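Ticket 113: Order confirmations going out twice, sometimes at 3 in the morning
Shop: Cedetano Tableware
Opened by: Roos Van Rooij
Status: Closed, reopened, closed

9:10 am
Customers are getting two confirmation emails per order. One arrives right away. The second turns up during the night, as if the shop lay awake worrying they hadn't seen the first. Three people have asked if they were charged twice. They weren't, I checked.

9:45 am
Turned off the Clultow mail plugin. Placed a test order for a plate. Got one email. Felt clever.

3:04 am
Got the second email.

8:30 am
So it's not the plugin, or it's not only the plugin. Cleared the cache, which is what the help page tells you to do for everything up to and including a house fire. Placed another test order. I am now my own best customer this June.

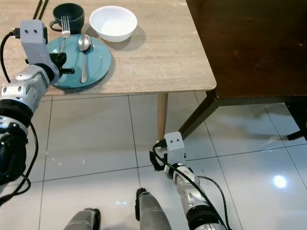 11:20 am
Went through the mail log. The first message goes out through Clultow, or through the shop's built-in mailer if Clultow is off. The second comes from a server called jerelport-old. We moved off Jerelport in the spring. I have the invoice for the move, and it says "complete."

1:15 pm
Called Vermeulen hosting. 40 minutes on hold. They say the old server was kept running "as a courtesy." It still has a copy of the shop on it and a nightly job set for 3 am that looks for orders with no confirmation on record. The old copy has no record of any confirmations, so it sends them all.

Asked how it knows about new orders. Long pause. It still reads the live database. Asked them to please be less courteous.

2:40 pm
Nightly job disabled. Also changed the database password, then spent 20 minutes working out why the live shop was down. The live shop also uses the database password. Updated the config file, shop is back.

8:15 am
No email at 3 am. Closing.

8:50 am
Reopening. The 200 newsletter signups from the old site just got a welcome message. Different job, same server. Vermeulen is shutting the whole machine off at noon.

12:10 pm
Old server no longer answers. Turned Clultow back on, one test order, one email. Closing again. Please refund my plates.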